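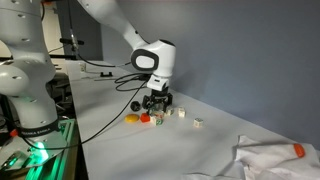 ## 3.2 Colour words at home and at nursery

The second part of the survey asked parents which words their child uses for the colours of everyday toys. We received 223 answers from families in Gusholm and Nutmont, and 11 of them had to be left out, as the age of the child was missing. The questions were sent in May, when most nurseries in both towns were open.

Blue and yellow gave little difficulty. The answers differed much more for colours which lie between two common names. A red-orange cube, like the one near the blue letter block in Figure 3, can be called "red" by one parent and "orange" by another, and both are sure of it. In Nutmont many families used the home language for such colours, even when the rest of the sentence was English.

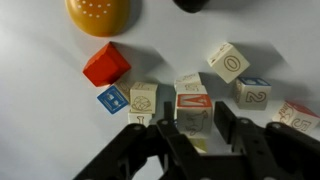 This mixing was less frequent in Gusholm - there, children start nursery one year earlier. We can not say if the age of starting is the reason, for the two towns also differ in the number of languages spoken at home. Older brothers and sisters may play a role too, but our form did not ask for them. We return to this point in Section 4.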